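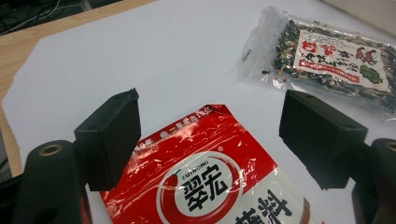

Ticket 466: hand-held gripper, finger pads slipping on food pouches
Status: open, waiting on parts
Product: Floster hand-held gripper, stock black fingers
Opened: May 18, 2020

Hi again, same bench as my last ticket, new headache. I've been comparing the Floster hand-held against our old Trullham, and on boxes and cups I like the Floster a lot more. It's lighter, the trigger doesn't make my thumb ache, and I get a decent view between the fingers. Then I moved on to flat bags and it all went sideways.

My test items are a red and white CUIHONG pouch and a clear bag of dried seasoning mix with a paper label on the front. Both go flat on white paper on the wood table, with plenty of space between them so I can come in on one without bumping the other. I start every try with the fingers wide open and close slowly.

What I get: the fingers come together, the pouch bunches up a little, and then one side slides off the pad. With the Trullham I lose the pouch maybe once in a session. With the Floster I lost it 5 times before lunch and quit keeping track.

Stuff I've tried so far:

Wiped the pads with alcohol and let them dry. No change that I could feel.

Swapped the left and right fingers. The slip stayed on the left! So I'm leaning away from a bad pad and toward something in the arm or the linkage.

Checked the screws on top of the fingers. Left one took maybe an eighth of a turn, right one was already snug. Tried again, same slide.

Taped the paper down at the corners, in case it was creeping along with the pouch. It helped with the seasoning bag (I can get that one by the loose plastic at the end now) but the red pouch is as bad as ever. Shiny plastic, flat pads — not a great combination, I know.

Update, same day, after your reply:

You asked for the firmware number, it's 1764. You also asked about play at the brass-colored rings. I held the body still and wiggled each finger by hand, and the left one moves noticeably more than the right. I can't say if that's within spec, I don't have a number to compare it to. I haven't taken anything apart and I'd rather not until you tell me which screw to start with.

Camera settings are the defaults. Glare on the red pouch is pretty strong under our overhead lights, so if you want cleaner footage of the pads closing I can turn off a row and redo it.

Second update:

Stuck 2 strips of the Fedier grip tape on the pads. Big difference on the red pouch, I got it up and held it long enough to carry it over to the bin. The seasoning bag is a bit worse now because the tape grabs the loose plastic too early and the whole thing twists. So it's a workaround, and I'd still like the left side looked at.

Can you send one pair of the soft pads and whatever goes in the left ring? Ship to the Ríos address on the account, the old one bounces. I'll keep the Trullham on the bench for now and run the cups and boxes on the Floster until the parts get here.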